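换掉旧相框，改用亚克力板

书桌对面那面墙空了很久。原来挂着一个木框，搬到Tadinby的时候玻璃裂了一道，我拿胶带粘着又用了一个冬天，后来干脆摘下来放进了储物间。墙上留着4个钉眼，一直没补。

想放的画是一张印刷的小画，印象派的路子，粉紫色的天，中间一座青绿色的、像塔一样的建筑，下面是橙色的水光。画是在Lernberg的一家旧书店买的，夹在一本展览图录后面，老板单独算了我13块钱。买回来以后在抽屉里压了很长时间，四边有一圈米白色的留白，我不想裁掉，所以市面上现成尺寸的框都不太合适，要么压住画面，要么空出太多。

后来决定用透明亚克力板加金属柱的做法。板子是在Clitholm订的，连同小柱子一共315块，比我预想的贵，贵在厚度。他们有薄一档的，便宜将近一半，我拿样片掰了掰，觉得太软，时间长了中间会塌，还是选了厚的。收到以后发现板子带一点点灰，放在白色东西上才看得出来，对着画看影响不大，颜色略微沉一点，我觉得可以接受。

几件事记一下，以后再做省得重新摸索。

保护膜最后再撕。我第一次心急，刚拆包装就撕了，结果板面吸了一层灰，擦了半天。亚克力不能用酒精擦，用清水加一点洗洁精，软布轻轻带过去就行，纸巾会留细痕。

桌上先垫一块白板。木桌面有纹路，也难免有渣子，板子在上面一推就可能划花。垫了白板以后，灰尘、指纹、板边的位置都看得清楚一些。

柱子不要一次拧紧。先都带上几圈，把板子放平，看四周的缝是不是均匀，再一个一个收。收得太死，孔边会发白，再用力就要裂了。

画放在哪里，我来回试了好几次。压在板下面比较平整，但是反光很明显，窗户的影子正好落在上面；放在板上面颜色清楚，可是容易落灰，也容易碰歪。下午三四点光最斜的时候反光最厉害，傍晚就好多了。我的墙正对着窗，这个问题躲不掉，只能把位置往旁边挪。

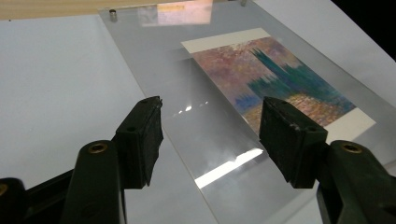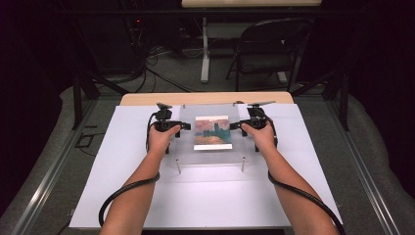
Oda在评论里写：我家也是亚克力配金属柱，挂了4年，没有变形，就是边角有一点发黄，可能和朝南有关系。反光的问题我后来换了一块磨砂面的，影子是没有了，但画会蒙一层雾，细的笔触看不清，过了一个月又换回透明的。建议你先别打孔，把画靠墙立几天，早中晚各看一遍再定高度。另外米白色的留白留着是对的，我那张裁过，后悔到现在。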